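Prado evaluation, laundry handling kit
Progress report to Sendow, second reporting period
Site: Trakolbridge
Tue 29 May

Status: on schedule, one open item with the supplier.

The Prado kit from Varkus has now been under review since March. The kit consists of a two-finger gripper, a wrist camera, a mounting plate and the vendor's grasp software. It was fitted to our existing arm without changes to the controller. Setup took 8 working days, of which 2 were spent on cable routing at the wrist.

In this period we logged 1079 pick attempts on single textile items. Of these, 851 ended with the item released at the target position. The remainder were dropped items, double picks and picks stopped by the operator. Double picks are counted as failures even when both items reached the target.
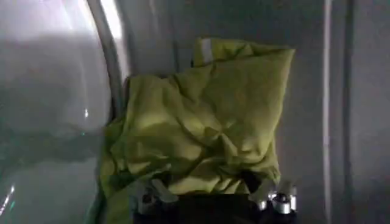 Grasp quality remains the main subject of the review. The Prado software selects a pinch point from the wrist camera and does not plan for the shape of the item after lifting. Thin items therefore travel as a bunch. With the yellow-green cloth the fingers have the fabric pinched at the lower hem, while a fold hangs down past the gripper on the left, and the bulk of the material fills the centre of the camera's view. Placement then depends on arm position alone. Varkus has been asked whether the camera bracket can be supplied with a longer offset – their reply is still open.

Finger wear is low. The fasteners were checked weekly and retightened once. The software was updated once, after which the first test series was repeated in full. Results from before the update are kept in a separate table and are not included in the figures given here.

Work planned for the next period:
Repeat the thin-item series with a slower lift.
Test damp items, which the current data does not cover.
Obtain a quote from Varkus for spare fingers and the offset bracket.

Spending is within the approved budget. No change to the end date is requested.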